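Workshop tips: comparing hand-held grippers on kitchen items

Updated July 18, 2018

Flat blocks tell you little about a gripper. Most parallel jaws will hold a block. Cutlery is a harder test and costs nothing, so use it early, before you settle on a set of jaws.

Start with chopsticks. They are thin, light and long for their width, and a small error at the jaws becomes a large one at the tip. Grip at mid-length first, then move toward one end. Record the position at which the stick begins to rotate between the pads.

Keep the load the same for both tools. We ran the Undport and the Matos with one operator, one table and one set of utensils. Changing the operator halfway through spoiled our first comparison, and those runs had to be thrown out.

Check jaw alignment before each session. Close the jaws on a strip of printer paper and pull. If the paper comes out from one side more easily, loosen the jaw screws, square the jaws and tighten again. The Matos needed this after every 60 grasps. The Undport held its setting longer but was slower to adjust.

Pad material matters more than closing force. Bare plastic slips on smooth wood at any force we were willing to use. Soft pads hold better but pick up crumbs and grease. Wipe them with a damp cloth and let them dry fully.

Mount the camera so that both jaw tips stay in view when open and when closed. A wide lens bends straight lines near the border, so calibrate with the lens you will record with. Do not change the focus afterward. Tape the ring if it turns freely.

Set the controller to log jaw width on every cycle. Ours is a Forno board. Out of 3,000 logged cycles, 2,896 were usable. Most of the rest had a missing width reading, traced to a loose connector at the handle. Add a tie to the cable within a hand's width of the plug.

Use a patterned tablecloth for at least part of the test. A plain surface makes tracking look better than it will be in a normal kitchen. Smooth out wrinkles, or thin items will rest at odd angles and the results will not compare.

Spoons should be tested by the handle, then by the neck. Allow 2 sessions per tool. The Cuvthorpe pads arrived too late for this round and will be run in October with the same cutlery.

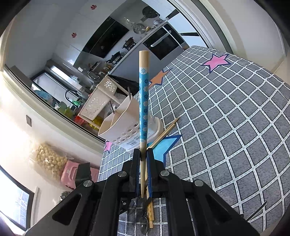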